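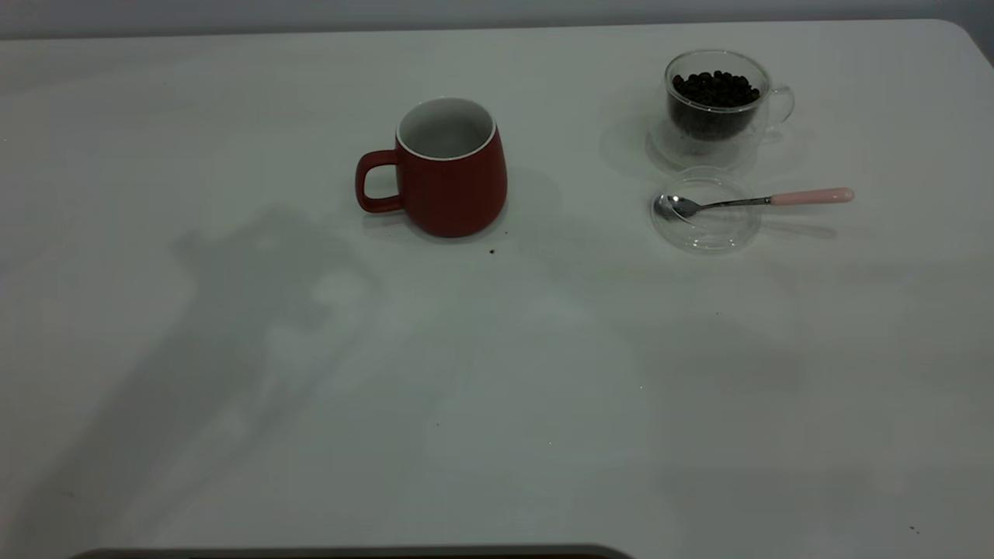

## 4. Setting up a client gallery in Fastier

1. Sign in and choose **New gallery**. Ignore the "smart title" it offers; type the couple's names yourself.
2. Upload the edited JPEGs. A full wedding from us can run to 1,054 files, so use a wired connection.
3. Wait for the green bar, then compare the file total with your folder. The bar has gone green on me with pictures missing — twice.

> **Caution:** "Auto-cull" claims to pick the best shots. It likes open eyes and not much else. Leave it off for engagement sessions.
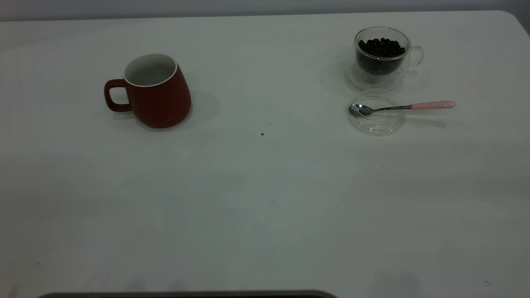 Colour matching is the feature Flalent pushes hardest, and the one I trust least. Run it on a single test picture before you let it near a gallery. Something plain will do: a picture with strong reds and clean whites shows quickly enough whether the reds have gone orange or the whites pink. If either has shifted, turn matching off and keep your own edit.

4. Set the download PIN and send it to the couple separately from the link.
5. Open the link in a private window, as a guest would. Try one download.
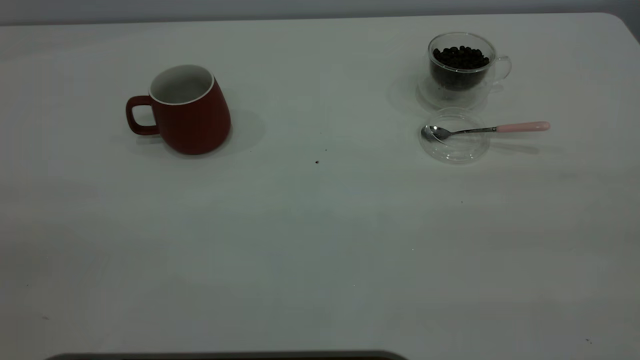
*Page last changed: 11/4/19 (Damián Medina)*

**Note:** The expiry date is supposed to trigger a reminder email. Pendo Temba tested it on the Makokha gallery and got nothing, so put the date in your own diary as well.

6. Export the favourites list once the couple have chosen, and save it with the album order.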